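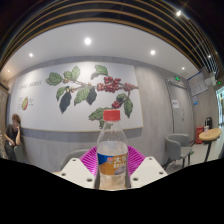 Farzana Sethi objected last year that a whole session on drink packaging was too much, and that a bottle is a bottle until it goes in the bin. Her point is a fair one to start from, and she was asked to repeat it at the start of this session. Most of what follows is an attempt to answer her.

Session 5: The small plastic drink bottle
Packaging and Everyday Goods, Leltside evening course
Notes by Ginette Vasseur, revised 19/05/2021

1. Parts and their names

Use the trade names in your written work. The closure is the cap. The finish is the threaded part of the neck that the cap screws onto. The shoulder is the slope between the neck and the body. The label panel is the part of the body meant to carry the label, and it is often set in slightly so that the label does not rub against its neighbors in a case. The base carries the weight and on most still drinks is shaped with shallow feet or a ring.

2. The cap

Ribs on the side of a cap are there for grip. A red cap with ribs, like the one on the bottle at the head of these notes, is an ordinary choice and tells you nothing by itself about the drink. Some companies do use cap color to separate flavors within a range, so compare several bottles from the same maker before you write that a color means something.

A tamper band sits under many caps and stays on the neck after opening. When you measure cap height, say whether the band is included. Half of last year's reports left this out and the figures could not be compared.

3. Clear walls

A clear bottle lets the buyer see the drink, its level and anything floating in it. It also lets light in, and some drinks fade or change in taste on a bright shelf. Makers deal with this by using a tinted plastic, a full sleeve or a shorter shelf date. In your report, note how much of the wall is left uncovered above and below the label.

Clear plastic picks up whatever is behind it. If you photograph a bottle for your report, put a sheet of plain paper at the back. Oblique light from one side shows the shoulder best.

4. The label

A wraparound label goes all the way around the body and is glued or overlapped at the back. A sleeve is shrunk onto the bottle and follows its curves. They are easy to confuse, so look for the seam.

Because the body is round, a shopper sees less than half of the label at one time. Large lettering has to be read from the front, and a long name will run off around the side. Chinese brand names have an advantage here, as two or three large characters can fill the front of a small bottle. Many labels put a line of Latin letters underneath in a smaller size. Record both lines in the order they appear. If you can't read Chinese, copy the characters as carefully as you can and ask Timothée Coste to check them.

Color blocks come next. Blue and orange-brown together are strong at a distance. Write down where one color stops and the next begins.

5. Exercise

The Lesow cabinet holds 14 bottles for this course. Take one and return it to the same shelf. Write up to 1,000 words covering sections 1 to 4 above, with one drawing from the side and one of the label laid flat. Do not cut the label off. Trace it on thin paper wrapped around the body.

Wumpini Tetteh has the spare calipers. Marites Bautista will take late work until the first session in October.

6. Reading

Malhotra, chapter on closures. The chapter on glass can be skipped for now; we return to it in session 7.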